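Trodgate Power and Cabling
Home > Backup power > Desktop units

Tolus Standby Battery Unit for Desktop Computers

Stock status: available to order
Page revised 2020-09-01

The Tolus is a small standby battery unit for one desktop computer and one monitor. It sits between the wall socket and the equipment, passes mains through in normal use and changes over to battery when the supply drops out or sags below the set level. The maximum load is 300 W across all battery-backed outlets. Laser printers, fan heaters and kettles must not be connected.

Work out the load before ordering. The figure printed on a computer's power supply is the most it can deliver, and the draw in daily use is normally lower. A plug-in energy meter gives a better reading. Take it with the drives busy and the screen at full brightness, then allow some margin for parts added later.
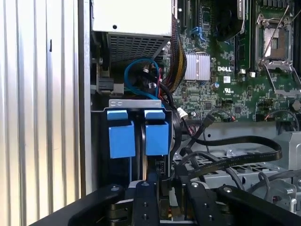 Power supply and SATA cabling inside a Dell desktop

Run time

At full load the battery holds for 7 minutes. This is meant for saving work and shutting down in order, and the unit should not be treated as a means of carrying on through a long outage. A router and modem on their own will run for over 90 minutes from a fully charged battery in good condition. Run time falls as the battery ages and in cold rooms.

A USB lead is supplied. With the Magbanua monitoring program installed, the computer can be told to close down once the battery reaches a chosen level. The same level can be set from the front buttons, but the computer will then only receive an alarm tone.

Drives and sudden power loss

A disk that loses power during a write may be left with a damaged file table. Write caching makes this more likely - data the program believes is saved may still be in memory. Battery backing lowers the risk. It does not replace a second copy of the files, kept on a separate device.

Switch off the computer and pull its mains lead before opening the case. The Tolus outlets stay live on battery after the wall plug is removed, so switching off at the wall is not enough.
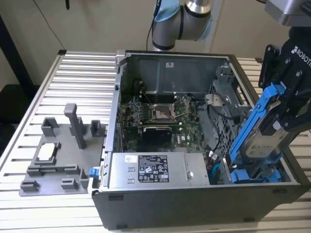
Installation

Stand the unit upright on a hard floor, clear of curtains and radiators. Leave the side vents open. Connect the battery lead behind the lower flap, plug in to the wall and charge overnight before relying on it. Outlets marked with a battery symbol are backed; the remaining outlet has surge protection only.

Do not plug one standby unit into another. Do not feed it from an extension reel.
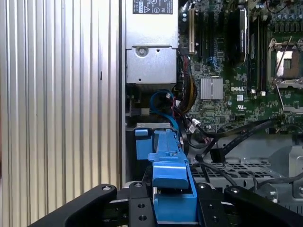 Blue hard drive carrier at the open chassis of a Dell workstation

Battery replacement

The battery is a sealed lead-acid block, sold separately as the Plundano pack. The self-test lamp shows amber when a new one is due. Old packs can be returned to Trodgate for recycling and must not go in household waste.

Returns

Unused units may be returned within 90 days in the original carton, with the battery lead disconnected.

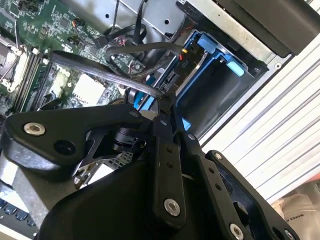 Can the Tolus be left switched on when the computer is off?
Leave it on at all times. The battery only charges while the unit is connected to the mains and switched on.

In the box: Tolus unit, mains lead, USB lead, printed instructions.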